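Home Cleaning Storage Laundry Outdoors About Contact

How to clean a fabric backpack or duffel without wrecking it

Posted 19th September
28 shares 5 comments

Most fabric bags never get washed. They go from the car to the floor to the bus to another floor, and the only attention they get is when something leaks inside. Then they go in the washing machine on a hot cycle and come out with the lining peeling and the shape gone.

I clean ours by hand. It takes most of a morning, nearly all of it waiting, and the bag has to dry overnight. The method below is for ordinary woven fabric bags in polyester, nylon or canvas. Leather, suede and waxed cotton need different treatment and I don't cover them on this page.

What you need

A vacuum with a brush head or crevice tool
Microfibre cloths, at least 2
A soft nailbrush or an old toothbrush
A bucket or a laundry tub
Mild liquid soap, the kind you would use on woollens
Bicarb soda
A clothes airer or a sturdy hanger
An old towel

Skip the fabric softener. It leaves a film on the fibres, and if the bag has any water-resistant coating left, softener will finish it off. Same for bleach, even on white piping.

Step 1: Empty it properly

Undo every pocket and take everything out, including the pocket you've forgotten. On a lot of backpacks there's a flat one against the back panel. On a duffel, check underneath the stiff base board if there is one. Take the board out. If it's cardboard in a sleeve, it must not get wet.

Turn the bag upside down over the grass or the bin and shake it. Then turn out the lining as far as it will come and vacuum it, working the crevice tool into the corners. Vacuum the outside too. Dry dirt comes off easily now and turns to mud once you add water.

Step 2: Read the label

There's usually one sewn into a side seam inside the main compartment. If it says spot clean only, do steps 3 and 4 and leave out the soak. If there's no label, test a damp soapy cloth on the underside and let it dry before going further. You're checking for colour on the cloth and for a tide mark on the bag.

Step 3: Treat the stains

Mix a teaspoon of soap into a cup of lukewarm water. Dampen a corner of the cloth and dab at the stain, working from the outside edge in. For grease, put a drop of soap on neat, leave it for 5 minutes, then use the brush in small circles. Ink mostly doesn't come out. I've tried the usual tricks and made it bigger each time.

Straps and handles are the dirtiest part of any bag. Sweat and sunscreen build up there and you stop noticing. Brush along the webbing in the direction of the weave, then fold the cloth around the strap and pull it through your hand. Rinse the cloth and repeat until it stays clean.

Step 4: Zips

Close the zip and brush along the teeth with a dry toothbrush, then open it and do the same again. Wipe down both sides with a damp cloth. If the slider sticks, rub a candle stub or a plain lead pencil along the teeth and run it back and forth. Don't use cooking oil. It collects grit.

Arnar Ingvarsson, who taught me to sew webbing when I was repairing camp gear, also trims loose threads near the zip tape at this point and seals the ends of the synthetic ones with a lighter. I only trim them.

Step 5: Wash or wipe

If the bag can be soaked, fill the tub with lukewarm water and a small squirt of soap. Push the bag under and leave it for 28 minutes. I use the kitchen timer and that's what I settled on. Longer doesn't seem to lift any more dirt. Swish it, drain, and rinse until the water runs clear. With a foam-backed backpack this takes a lot of rinses, as the foam holds suds.

If it can't be soaked, wipe the whole outside with a wrung-out cloth, one panel at a time. Do complete panels from seam to seam. If you stop halfway across, you'll see where you stopped.

Press the water out in the old towel. Don't wring it.

Step 6: Dry it

Hang the bag upside down with every zip open, in the shade and with air moving around it. Full sun fades dark fabric quickly, and in February our back deck is hot enough to warp a buckle. Leave it overnight at least. Padded straps dry last, so pinch them before you decide it's done.

If there's still a smell, put a few spoons of bicarb in a sock, tie the top and leave it inside the closed bag for a day or so.

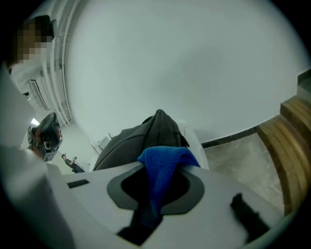
A clean bag still needs a quick going-over between washes, and this is where most of the benefit is. I keep a cloth handy and do the outside when I walk in, before the bag gets put anywhere. A bright blue microfibre like this one is easy to spot, so it doesn't get mixed up with the kitchen cloths. On a dark grey fabric bag like the one here, dust and lint settle along the seams, so run the cloth down the zip side and over the rounded top, then around the little loop. Wash the cloth by itself or with other synthetics. Put it in with towels and it picks up lint, which then goes straight back on the bag.

Where you put the bag matters as well. Concrete floors shed a fine grit that works into the base fabric, and it wears from the underside where you don't look. A hook is best. Failing that, a shelf or a mat will do.

How often

For a bag used every day, I wipe it weekly and do the full clean twice a year. A travel duffel gets done after each trip. I had a Velden duffel that went 80 weeks without a wash and the base had gone stiff with dirt. It came up all right, but the stitching at one end let go in the tub and had to be redone.

For storage, stuff the bag loosely with an old sheet so it keeps its shape, and leave the main zip open a few centimetres. Don't store it in plastic.

Comments (5)

Yulan Xue
Did my daughter's school bag with this. The water was brown. Is it all right to soak one with a reflective strip?

Reply from the author
Fine in lukewarm water if the strip is sewn on. If it's a heat-pressed one I'd wipe only, and keep the brush off it.

maddocks_k
You can machine wash canvas on cold in a pillowcase. Been doing it for years with no trouble.

Tula
The pencil trick worked on the side pocket but not the main zip, which has a bent tooth. Guess that's one for the repair shop.

Clollis
What about mould spots? Mine was in the shed all winter and there's a patch on the lining the size of my hand.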